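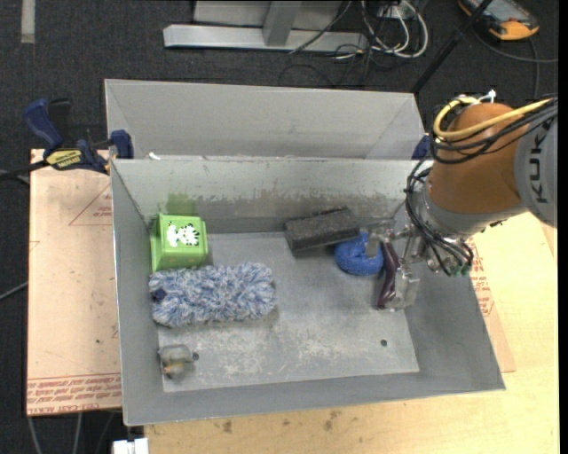 Pekberg Opens Its Picking Lab to Visitors for an Afternoon

Pekberg held an open afternoon at its picking lab in July, with 30 visitors admitted in small groups between noon and 5 p.m. Most came from warehouse operators and packaging suppliers in the region. A few were students from the technical college, and two were teachers looking for project work for the fall.

The main demonstration was bin picking of mixed household goods, run on a KUKA arm mounted beside a wooden worktable. Two gray metal bins are clamped together on the table, one behind the other. The task is to take items out of the front bin one at a time and place them in the rear bin, with no fixed order and no prior information about where each item lies.

Leif Sæther, who leads the lab, opened each session with a short talk on why mixed bins remain difficult. A line that handles one product can be tuned to that product. A returns station or a small-order warehouse can't be, and the contents of a bin may change with every order.

The item set used on the day reflected that. It included a bright green box with a spotted animal graphic, a microfiber duster head, a round blue mesh scrubber, a small clear container and a piece of clear plastic packaging. Sæther told visitors that the box is the item he uses to check a new setup. It has flat faces and straight edges, and the software finds it under almost any lighting.

The duster head is a different case. Its outline changes each time it is dropped, so a stored shape model is of little use, and the planner works from whatever surface is visible at that moment. Fingers can close on the tufts and still fail to hold the core. The lab counts such a grasp as a miss even when the item leaves the floor of the bin for a second or two.

Clear plastic drew the most questions. Depth sensing tends to return gaps or false surfaces on transparent material, and a metal bin adds reflections of its own. Elikem Baidoo, who wrote most of the grasp planner, explained that the current version treats a gap in the depth data as a possible object and assigns it a low score. The arm will then clear everything it is sure of before it tries the uncertain regions. This makes the end of a run slower than the beginning, and several visitors remarked on it.

Baidoo also went through the approach path. Items close to a wall limit the angles from which the gripper can enter, and the sloping sides of the bin help only in part. The planner checks the whole wrist against the bin walls before any move, including an allowance for the cables that run along it. An earlier version checked the fingers alone - that version is no longer in use.

Each group saw one full run. The lab sets a limit of 10 attempts per run, after which the arm returns to its start position whether or not the bin has been cleared. Items are then mixed by hand and put back for the next group. Visitors were invited to do the mixing, and one group spent some time trying to bury the scrubber under the duster.

The software is called Brilar and has been under development at Pekberg for two years. It handles segmentation, grasp scoring and motion checks in a single program, and writes a log entry for every attempt. Hjørdis Lunde, who is responsible for testing, showed the log on a laptop during the break between sessions. Each entry holds the chosen grasp, its score, the closing width of the fingers and the outcome. Failed attempts are kept and reviewed once a week.

Lunde said the lab's current item library has 80 products, all bought in ordinary stores. New ones are added when a partner company reports trouble with a type of item. Recent additions were mostly cleaning goods, with soft or irregular surfaces. She asked visitors to send suggestions and received 7 before the afternoon was over, including net bags of citrus, coiled garden hose and shrink-wrapped pairs of socks.

Embla Eide of Uvier, which runs a returns center for home goods, attended the second session. Her company sorts by hand at present and is looking at automation for part of one shift. She said the pick itself interested her less than the handling of failures. "If it drops something, I need to know whether it tries again or calls a person over," she said. Baidoo answered that Brilar does both, depending on a retry setting chosen by the operator.

Questions about speed were answered in general terms. Sæther said the demonstration cell runs well below the arm's rated speed during visits, and that cycle times measured under those conditions would mislead. Pekberg plans to publish timing data after a trial with Juhl, a parts distributor, later in the year. The trial will use the same software with a different gripper and deeper bins.

A second open afternoon is planned for the winter. Group sizes will stay the same, and the lab hopes to add a station where visitors can bring an item of their own for the arm to try. Items must be dry, unbreakable and small enough to fit in the bin. Tuva Lundgren at the Pekberg front desk is keeping the list of interested companies and will send out dates once they are set.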